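## Nernel matt table paint, warm white

We've been mixing this one at Zirnivau for years now, and it's still the tin I reach for when a tired old table needs cheering up (and there's always one somewhere in the house, isn't there!). It goes on like cream, levels out nicely and dries to a soft, flat finish that's kind on the eyes – no glare from the window at breakfast.

Give it 90 minutes between coats. Most tops want 2, and dark wood may ask for 3. Shade no. 776, also sold in the smaller Skeker tin.
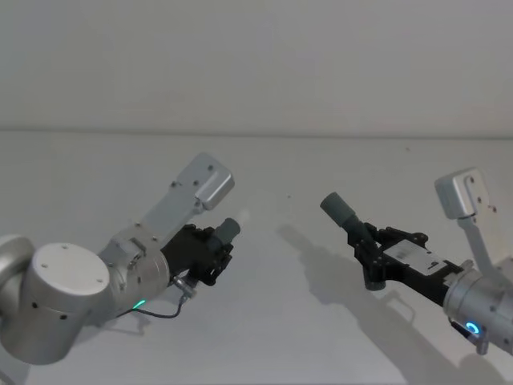 *Pale, slightly warm white top against a plain white wall.*

Do write if you're stuck on a colour, I love a chat. – Anika Halvorsen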